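3.2 Setup and upkeep of the Fistier cell

The arm is bolted to the Junville bench, and its wrist camera looks straight down at the tabletop. Pencil X marks on the white surface are the reference positions. They are redrawn when they get hard to read.

Before each session the gripper screws are checked, the table is wiped and the arm is homed. After 200 cycles the fingers come off for inspection. In November, six of them had worn at the tip and were reprinted with 17 percent infill.

For calibration the finger is jogged toward an X mark at low speed and the offset is read from the controller.

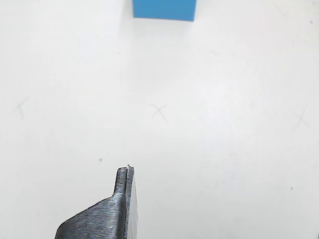
Offsets of up to 8 mm are corrected in software. Anything larger means the base bolts are loose and the full Hamel routine has to be repeated.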